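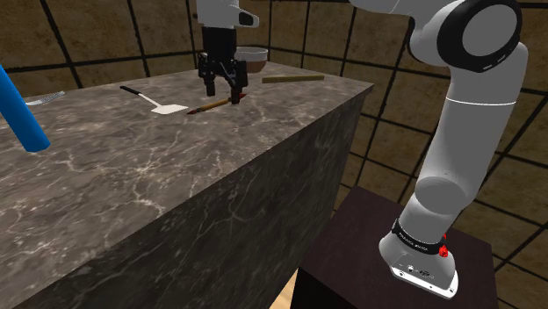 Figure 1. The simulated kitchen bench, with the arm over the brush.

Kitchen Helper Arm: where my project got to by the end of term

I went into this wanting to build the whole thing for real. Our shared workshop in Brestville has a decent bench, a drill press and a cupboard full of leftover motors, and I figured a small arm that could tidy a kitchen counter was doable in one term. Then I priced the parts (ouch!) and my supervisor suggested I get the software side going in simulation first and build the gripper mount in the meantime. So that's how I ended up spending most of November in my garage with a laptop on a paint tin, moving a pretend brush around a pretend marble bench.

The simulator runs on my old desktop, which I've named Jia, and the control code is a package I wrote myself called Mekon. It's nothing fancy. Mekon takes a target, works out the joint angles, moves the gripper above the thing, goes straight down, closes, and comes back up. Long thin objects were my main interest because they're annoying. A bowl has a rim you can grab from heaps of angles, but a brush or a wooden stick only wants to be picked up across its width, so the wrist has to turn to match.

I ran 200 pick attempts on the brush with the basic version and it got 16 of them. Yep, 16! I was pretty gutted. Most of the misses came down to the wrist rotation being out, and the fingers would close along the handle and shove it across the marble. I stared at the code for a whole Sunday before I found the sign error -- one minus sign, in a line I'd copied from my own notes.

The other thing I changed was where the program gets its information. To begin with I just fed it the exact object positions, which felt like cheating. Now there's a second view that sits right at the gripper and tilts with it. 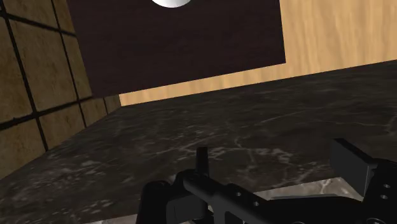 Getting used to that angle took me ages. Walls lean, the bench runs off on a diagonal, and half of what you get is your own fingers. I ended up masking out the black gripper parts before doing anything else, and that helped a lot with false detections. The dark marble was the next headache, as the white veins kept getting picked up as thin objects (fair enough, they sort of are). I saved 697 views of the bare benchtop and used those to teach it what to ignore.

On the hardware side, the mount is cut and drilled and the Rundex motor controller turns both motors without complaining. I had to redo the bracket once because I'd measured from the wrong edge -- 2 mm out, which doesn't sound like much until you try to get a bolt through it.

Still on the list: rerun the full brush test with the fixed wrist code, try the spatula, and sort out a proper power supply so I can stop borrowing the one from the workshop.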